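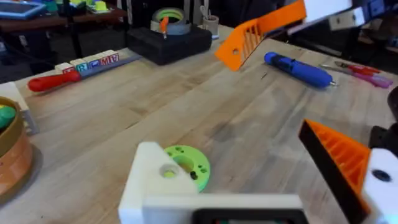 Teaching the arm by hand: questions people ask us

These answers are for members of the Clasetau workshop who want to record tasks with the arm on the wooden table. They were written by Valbona Softić and corrected by Ermira Gashi, who has repaired the arm more times than she wishes to remember. If your question is missing, write it in the comments.

Do I need to know programming?

No. You hold the small leader arm, you move it, and the big arm on the table follows you. The computer saves the movement of every joint and the video from the wrist camera. One complete try, from the start position and back to the start position, we call an episode. Programming comes later, when somebody trains the model, and at the moment this is mostly Didier Ferrand.

What is the difference between by hand and by remote control?

By hand means that you take the arm itself and push it through the task with the motors made soft. It is pleasant for the first ten minutes, but your own hands come into the video all the time, and the model will not have your hands later. By remote control means that you use the leader arm and stay away from the table. For all recordings in the Rollgate collection we use remote control. By hand is allowed for finding good positions and for showing beginners how far the joints can go.

Should I look at the table or at the screen?

At the screen, if you can. The model sees only what the wrist camera sees. When you look over the arm with your own eyes, you use information which the model does not have, and you make corrections that it cannot understand. Most people find this difficult on the first evening. Didier turns his chair so that his back is to the table.

Which objects can I use?

Screwdrivers, cutters, pens, the toy letter blocks, pliers, printed parts. Hand tools are good for learning because they have a clear handle and a clear direction. Please do not use glass or anything with liquid. If you bring something from home, tell Ermira before, because she keeps the list of objects and each one must have the same name in all recordings. We had for a long time "cutter", "knife" and "box knife" in the labels, and it took Gertraud Baumgartner a whole afternoon to repair it.

Must I clear the table first?

Not for the Fontana tasks. There we want other things lying about, as they do on a normal bench, and we move them between episodes. Only keep free the space which the arm needs to reach the object. For calibration it is different - the table must be completely clear, and you must not lean on it.

How do I pick up a tool with a flat body?

Come from above, with the fingers open wider than you think is necessary. Turn the wrist until the two fingers are parallel to the long sides of the tool. Go down slowly, stop, and then close. The orange pads are ribbed and they bend a little, so you do not need to be perfect, but both of them should come to the tool at nearly the same moment. If one side touches much earlier, it pushes the tool away or turns it.

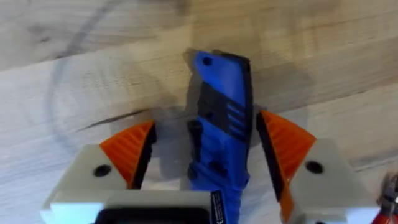
When you close, do not squeeze the leader handle to the end. Close until the tool stays when you lift it, then add a very small amount. A beginner nearly always squeezes too hard, and the model learns this also. Lift straight up first and only after this go to the side.

With a cutter, the blade must be inside before the recording starts, and we check it each time. Take it by the body, and keep the pads off the slider.

I made a mistake in the middle. Do I delete the episode?

It depends on the mistake. If the tool slipped and you took it again in a calm way, keep it. Such episodes are useful, for the model will also slip and it must have seen how to continue. If you hit the table, dropped the leader arm, or stopped to speak with somebody, press the discard key and begin again. If you are not sure, keep the episode and write a note. Gertraud watches all of them in any case.

How many episodes are needed for one task?

For a simple pick and place, one person normally records 24 in one sitting. After this the hands become tired and the movements become lazy. The screwdriver task has now 377 good episodes from several people, and we would like to have 700 before the next training. It is better when they come from different persons, as each of us has his own habits. Eleni Kadrić always goes in from the left, for example, and I am much too slow at the end.

How fast should I move?

At the speed at which you would hand a cup of tea to a person. Pauses are the bigger problem. If you stop for a few seconds above the object to think, the model may learn to stop there too, and it can stay there for a very long time. Decide what you will do before you press record.

The arm follows me with a delay. Is something broken?

Probably not. Check first that no other program uses the camera, then take out the cable of the leader arm and put it in again. If the delay is still there after 3 attempts, write it on the sheet at the door and leave the arm in the rest position. Please do not change the motor settings by yourself. Last October somebody did, and the wrist was shaking for a week until Ermira found the reason.

What do I write in the task description?

One short sentence with everyday words: "pick up the blue cutter", "put the red screwdriver in the tray". Use the colour if there are two things of the same kind. Do not write how you did it, only what should be done.

Can I take my recordings home?

Yes, bring a disk. The files go first to the Waston folder on the shared computer, and from there you can copy them. Only do not rename anything in this folder, because the training script reads the names. Ask Didier for the password.

14 comments
Shared 9 times

Related
Changing the finger pads on the gripper
Calibration of the leader arm, step by step
List of objects for the Fontana tasks
How we name the files in Rollgate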